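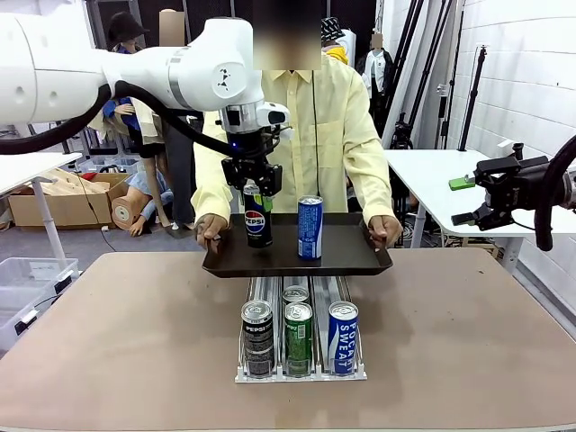 Why I stopped paying for trading signals

For 18 months I was paying a service called Stiltuto to tell me when to buy and when to sell. Every morning, before my coffee, there came 5 messages on my phone with a currency pair, an entry price and a stop. I followed them like a student follows a teacher, and I did not ask many questions.

My opinion today is that a beginner should not buy signals at all. I know that many people in the Mellwood forum will disagree, and some of them make good money, or they write so.

The first problem is the delay. When the message arrives, the price has already moved. In one month I compared my entries with the entries they published, and in 17 trades out of 23 mine was worse. The difference was small each time, but with a tight stop it decides if you stay in the trade or lose it.

The second problem is more serious - you learn nothing. When Stiltuto closed for two weeks in December, I was sitting in front of my charts and I could not say if the euro was strong or weak. I had paid all this time and I could not read a simple trend.

People tell me that a good service also explains its trades. Maybe. The Verhoeven newsletter does this, and I still read it in the evening with some interest. But I read it when the market is quiet and I have no position open, so it cannot push me to click.

Now I trade very small, on a Hudholm account, and I write down my reason before every order. If I cannot write the reason in one sentence, I do not trade. My results are still modest. Last month I lost a little, and for the first time I could explain to my wife how it happened.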